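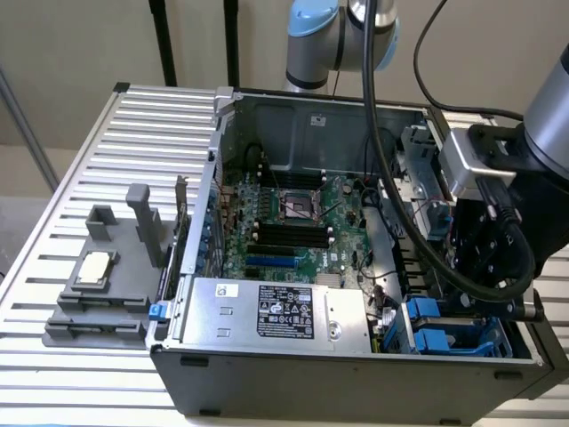

Budgeting for a two arm cell for PC refurb, what am I forgetting?

Princess Fajardo
October 2018

Small refurb shop, mostly ex-office Dell towers. Want to put two arms on a slatted ali table, tower on its side, panel off, CPU in and out of the socket. Boss wants a figure by the end of the week. So far I have arms, one gripper, table. Quote from Stosten has a 15 week lead time which seems mad. Do I need to buy fixtures or can we print them? And is 2 spare grippers overkill?

Tariq Afridi

Print them. We did all ours in grey PLA, tray with a pocket for the chip, and you'll redo it more times than you think so dont pay a machine shop. Put the money in fingers and cables. Cable runs are what caught us out, the quote never covers them. Also get a written price for mounting and for somebody on site for a couple of days. Ours was left off and came in as an extra.

Two spares isn't overkill if you bend socket pins for a living. Buy one now, one next year.

Oh and keep a pile of scrap boards. We got through 47 before we trusted it with anything we meant to sell.

Adeel Orakzai

15 weeks is normal, ask Bremero as well tho

Hertta Huttunen

Agree with Tariq on printing. Would add 30% on top of the arm price for all the bits, guarding, power, risk assessment, training. Check the table will take the weight of both arms plus the tower before ordring. And decide which models you'll run first. Every case layout means new positions, new fixture maybe, and that's staff time that has to go in the budget too.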